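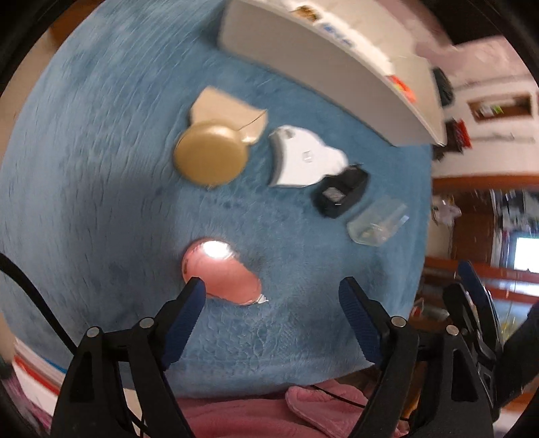

From: Eugeniusz Adamczyk
To: mallis-dev
Subject: Re: width signal lags the pose stream after resampling

On 2/19/26 Leire Montes wrote:
> The jaw width channel trails the pose channel by 40 ms once
> both have been through the resampler. Raw logs are fine.
> Is anyone else seeing this on the plush cloth episodes, or
> is it only my build?

Same here, on the current Mallis branch. I went through 90 episodes and the lag shows up in all of them, so it isn't your build.

The resampler stamps each width value with the end of its window and each pose with the start. On long reaches it hardly matters. It matters at the grasp, where the policy learns to close late and pushes small parts along the pile. Flat pieces are the worst, since the fingertips have very little height to work with.

I have a patch that stamps both at the window center. It also drops the old smoothing pass on width, which was hiding the step at contact. For checking I would use frames where the object is already up between the pads, like the adapter with its prongs out to the side, and compare the logged width there against the pose track. 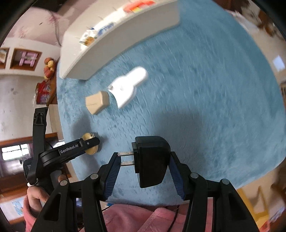
Razia Yousafzai wrote back that centering the stamps is fine by her, but she wants the smoothing pass kept behind a flag. The Skiko planner still reads the smoothed width and will throw out grasps if it sees raw noise.

I can do that. The flag will be width_smooth, off by default, and Skiko can turn it on in its own config. Old episodes need to be resampled once after the merge. If you have local caches, delete them first.

Eugeniusz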